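Storage Without Drilling: Fitting a Cabinet into the Plernell Basement Studio

Project report, Interiors and Small Spaces module
Salma Shehata and Định Dương

1. The problem

The basement studio at Plernell has a brick wall, a great many pipes and nowhere to put anything. In March we recorded where students kept their materials. The answers were the floor, the windowsill upstairs and, in one case, the car of a patient parent. Our brief was to add closed storage against the brick without a single hole in it, as the building office is fond of its mortar.

2. Choosing the cabinet

We compared two second-hand cabinets within the module budget. The Bosman was 1,295 mm tall, plain and sensible, and neither of us could remember what it looked like ten minutes after leaving the shop. The Gramolau was 1,030 mm tall and white, with a ribbed glass door and a wavy bit across it that Định called "seaside hotel". We bought the Gramolau. The official reason is that it sits lower and leaves room above for pinning work to a board. The unofficial reason is the wavy bit.

The ribbed glass did earn its place. Clear glass would have put everybody's half-used glue on display, and a solid door would have meant labels, which students don't read. Ribbed glass gives you a vague idea of what is inside, much like our first draft of this report.

3. Method

We cleared the space by the wall, swept it and checked the floor with a spirit level. The floor drops 13 mm from one end of the room to the other. We had planned to ignore this, but a marble placed on the floor left the room without us, so we bought a pack of Batness furniture pads and spent most of a morning lying down.

The inside was tackled last. Boards were offered up to the cabinet before we settled on a layout, and the shelf was kept high so that tall bottles could stand underneath.

4. Results

Five students were asked to put away their materials and find them again the next day. All five managed the first part. Four managed the second, and the fifth had been looking in the wrong room. The open frame at the bottom drew complaints for collecting dust, and praise from the person who has to sweep behind it.

If we did it again we would measure the floor before buying anything, and take the bus fare out of the budget first.
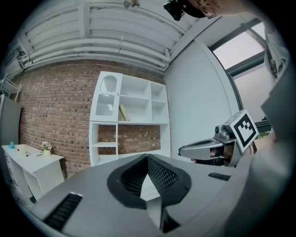
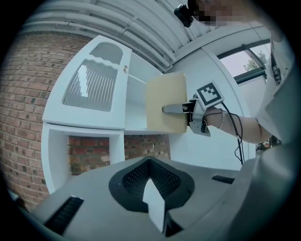
Figures 1 and 2. The brick wall in the studio; in Figure 2, the white cabinet with its ribbed glass door.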